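Rules for the robot bench, and why I only believe half of them

I have been sent a good practice guide. It is 14 pages long, it comes from Kalmont, and it tells me how to run a small arm picking things up off a table. I was asked for comments by the end of February, so I wrote some, and then I had more than would fit in the box.

My quarrel starts on page one, where it says that every cell "should be operated in a safe and appropriate manner". I have read that sentence in one guide after another and I have yet to meet a person who changed what they did on account of it. Appropriate to what? If you want me to keep my hand out of the way while the arm is live, write that down. Five words would do it.

Then there is the success rate. The guide wants 50 grasps per object and a figure at the end. Fine, but it doesn't say what a grasp is. Does the thing have to leave the table? For how long? Ettore Rinaldi and I once scored the same run separately and came out so far apart that we stopped talking about it until after lunch. He was counting anything that got lifted. I was counting anything that got lifted and put down where it was meant to go. Both of us would have been within the rules.

There's a table of test objects too, and it's all cubes. Matt cubes, one colour each, nice flat sides. I can get 100 out of 100 on those and so can you, and so could the old Garba unit with the bad wrist. I'd like to see a standard that insists on clear plastic, with something inside that shows through and a printed label over the top of it. Cameras hate that. Put a bottle on a pale table, let the gripper get in front of it so half of it is hidden, and see how much of your lovely figure is left.

Liliana Grasso, who has more patience for this sort of document than I have, tells me the cubes are there so that labs can compare results. I do see that. But if everyone is comparing results on a thing none of us will ever be paid to pick up, I'm not sure what we have learned.

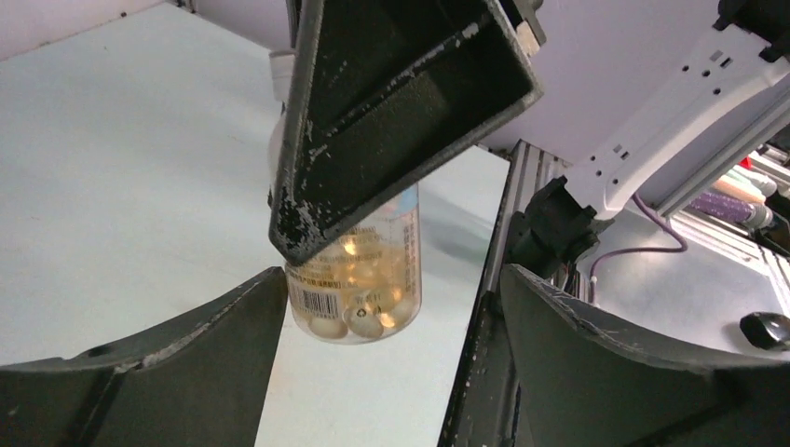 The section on wear is better than I expected, and I'll say so. It asks you to look over the fingers before each session and write down what you find. What it leaves out is any idea of when to stop. Scuffed paint on the housing doesn't bother me. A change in the surface that does the gripping bothers me a lot, and the guide puts both under "cosmetic or other damage" with one tick box between them. The Molano checklist had separate lines for these years ago. Somebody should just copy it.

Cables get one line: "to be managed". Mine would be: before you start, move the arm slowly to every corner it can reach and watch each cable the whole way. It takes a few minutes and it's dull. Trivaswood made us do it every morning and I moaned every morning, and I still do it now.

As for logging, the form number is 3092 and it has a space for the operator's signature but no space for what was on the table. I've been writing that in the margin. If the next version has a box for it I'll take back one of my complaints, probably the one about the cubes.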